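Progress report to the Sumard Fund, April
Support for displaced families in Vostholm and Kenden
Prepared by Ximena Carrasco, programme coordinator 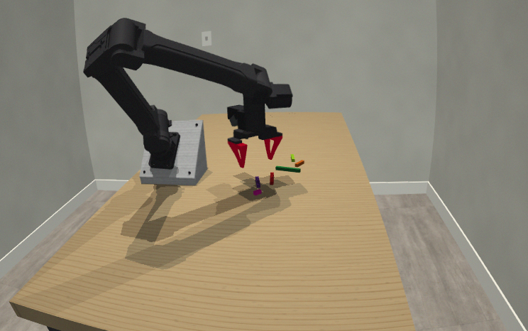

Since the ceasefire talks stopped, the number of people crossing at Kenden has grown again. Our reception point registered 3,299 persons in this period, of which 547 were children under five. Most of them continue to Vostholm by bus within two days, but the families with old or sick relatives stay longer, and for them we had not enough beds.

With the second part of your grant we rented the former school on Orbán Street. It has 128 places and a working kitchen. The heating was repaired at the cost of the owner, as we agreed in the contract.

Legal advice is now given every Monday in the town hall. The most frequent question is still about lost identity papers. The embassy answers slowly, and nearly 40 requests are open from the winter.

Two activities are delayed. The medical van did not receive its permit for the border zone, and the language lessons in Kenden wait for a second teacher. I ask the Fund to allow us to move the unused fuel money to the rent of the school. The revised budget is attached, and I can explain any line of it by telephone.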